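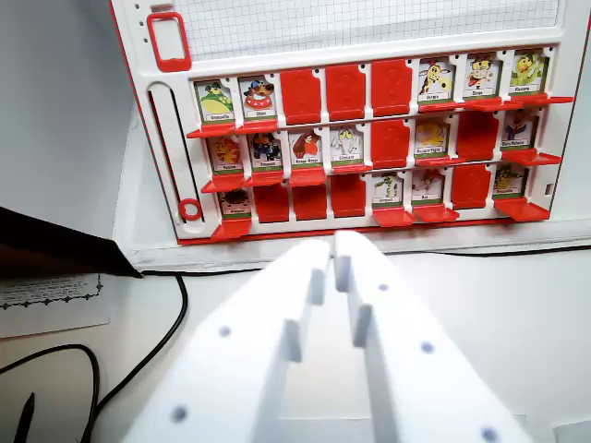 wolura bench
kit reviewer, small arms and grippers

ok, Ginduvent finger kit. had it on the arm long enough to have opinions. thread, typing fast, sorry in advance

what you get: two white finger plates, a wrist camera, a bracket for it, cable, bag of screws, a printed manual and a login for Norine, their recording and playback software. no arm. no gripper body either. people keep missing that on the order page, so read it twice

price was 581 for me, shipping on top. not cheap for plastic and a camera. more on that further down

assembly. manual says 22 minutes. took me longer and I've done a lot of these. fingers go on fine. camera bracket is the slow bit, the screws are tiny and you're working under the wrist with one hand holding the camera up

do the bracket FIRST. before the fingers. manual has it the other way round and you'll be poking a screwdriver between two plates like an idiot

test job: Qui est-ce, the animal one. French edition of the guessing game. flip tiles, thin ledges, everything close together. nice mean little task for a gripper

why this and not blocks. every kit looks good on blocks. a block is fat and doesn't care if you come in crooked. a hinged tile cares

the targets are the red lips under the upright tiles. thin, stick out a bit toward you. get a fingertip on one without bothering its neighbor and you've got a decent setup

with wide fingers, the neighbor is the whole problem. these are broad plates. my first thought out of the box was no chance. they step in toward the tips though, and the tips is what matters here

fit between the two plates is good. closed up near the board there's a narrow gap and that's it. my old set was skewed enough that one tip always got there first. these line up

material is matte, no shine. I like that for a wrist camera. glossy fingers throw highlights right into the bottom of the view and then your exposure goes hunting. no hunting here

screw holes on the finger faces. I wish they were filled or covered. they're small and they don't hurt anything but I spent an evening convinced one was catching on a ledge. it wasn't. it was my approach angle

approach angle then. come in level with the ledge. not from above. from above you're fighting the row of ledges over the one you want, and the bottom row is the worst for it

Norine next. recording is good. move the arm by hand or with the pad, press record, do the thing, press stop. you get the camera view and the joint track side by side and you can trim the ends. trimming is quick. whoever did the trim tool, well done

playback is where it gets fussy. it replays the path you gave it, it doesn't look for the board. nudge the board and you're off by a tile. fair enough for that mode but the sales page blurs the line between playback and the learned mode and it shouldn't

learned mode: you feed it a pile of recordings of the same job and it builds something that reads the camera. that's the one you're paying for. it's also the one with the queue, training runs on their side

my batch was 44 recordings. all on the same board, mostly easy tiles, ends of the rows. crocodile got a LOT of attention. he's at the far end of the bottom row and there's nobody on one side of him

training took 7 hours from upload to the done email. no progress bar. just a spinner and then an email. give me a bar, please

result: good on the ends, shaky in the middle. I half expected that, I fed it ends. so don't read it as a knock on the kit. feed it what you want back

where it did well: a lone upright tile with flipped ones next to it. plenty of room, goes in clean. where it sulks: several upright in a row. elephant next to the robin, that sort of thing. more than once it went for one and brushed the other

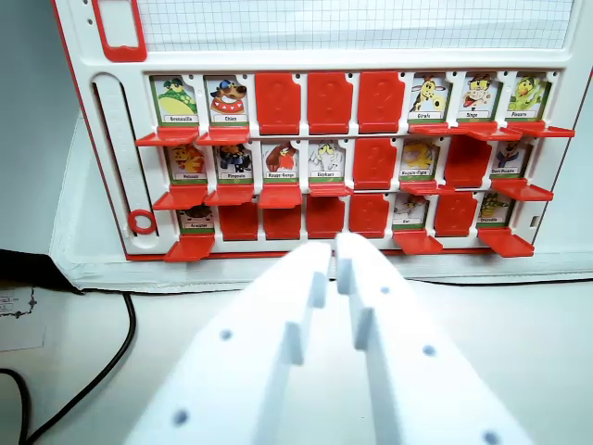 Fingers up at the board. Frog, rat and crocodile still standing.

flipped tiles are plain red to the camera if the light's flat. big question mark molded on each one but you only get it when light comes from the side. model seemed to care about that more than I'd like. moved a lamp, got worse runs, moved it back, got better runs. tape your lamp down

the labels are a trap for humans too. little white name strips, half of them too small to read through a wrist camera. Girafe yes. Serpent fine. others are a smudge. if your plan is to have something read the names off, get closer or print bigger labels

background is white table, pale wall. boring on purpose. tried a patterned mat early on and the learned mode got noticeably dumber. support said "supported surfaces" and sent a list. the list should be in the manual. it isnt

keep black cables out of the working area if you can. mine run across the table off to the left and I keep meaning to clip them. table's white, cables are black, they're the loudest thing on it

question from replies: will it fit the Um gripper body. yes with the adapter plate, and the adapter isn't in the box. you order it seperately. the old Um body, no, hole spacing is different. check before you pay

another one: can you print your own fingers. sure. they give you the files after you register. I ran a set. fit was fine, finish was rougher than theirs. if you already have a printer and a camera you like, ask youself what's left in the box. software login and a bracket, mostly

which gets us to the price. for a school or a club with no printer and nobody who enjoys calibration, it's okay value. for someone with a bench already it's steep and I'd wait for them to sell the Norine login alone. they told me June for that. I've been told June by companies before

calibration, since I brought it up. there's a wizard. prints a grid, you show it to the camera from a bunch of angles, it thinks, it gives you a score. score has no units. mine went from orange to green after I cleaned the lens. so, clean the lens

wizard forgets everything if you close the tab. don't close the tab

noise: not a finger kit thing, that's your arm. a few of you asked. kit adds nothing

wear: tips have picked up faint red from the ledges. wipes off. no chips so far. pads on the inner edges still seated, no glue coming up

grip force, can't say much. this job is push and hook, hardly any squeezing. want to do a proper squeeze test with eggs or paper cups or whatever and I haven't yet. don't buy it for squeezing on my word

support: two tickets. first answer next morning and useful. second one was a copy of the first with my name spelled a different way. got sorted on the third message

stuff I'd change. bracket screws one size up. adapter in the box. a real progress bar. surface list in the manual. and a shorter camera cable or a clip for the one you get, the slack flops around the wrist on fast moves

stuff I'd leave alone. finger shape. matte finish. trim tool. the way the plates slide on, no shims needed, first kit in ages where I didn't cut up a soda can

would I keep it. yes, returned the other one I was testing against. not naming it till I've heard back from them on the refund

would I tell a beginner to start here. if the budget's there, yeah. start with playback, get bored of it, then do recordings in one long sitting with the lamp taped down. skip the demo tasks, they're all blocks

next up is the same board with the tiles mixed and me not being lazy about the middle rows. will add to this thread when the run comes back. the slider on the side of the board too, with the red ring, I want to see if the tips can move that without dragging the board along

oh and the base. the board wants to tip if you push high on it. hold the base down with something. putty worked for me

thread posted 2018-04-05, prices as of then

Replies

gripperless: does the camera get blocked by the fingers at all? mine's basically two thumbs and a sliver of table

wolura bench: they take up the bottom of the view, yeah. tips stay visible and so does the board past them. good enough to aim with

tinshed_lab: bracket first, THANK YOU. just took mine apart again

pelican steps: 581 and no adapter is rude

mod_nine: did you try it on the English version of the game? wondering if the face tiles confuse it less than animals

wolura bench: only own the animals one. my guess is the tiles don't matter much next to the lamp

tinshed_lab: update, the screws are as bad as you said. one's in the carpet now

More from wolura bench
Um gripper body, old vs new: hole spacing
Printing your own fingers, what went wrong
Wrist camera lighting on a small budget
Norine trial account: first evening

We use cookies to keep you signed in and to see which threads get read. Accept / Manage settings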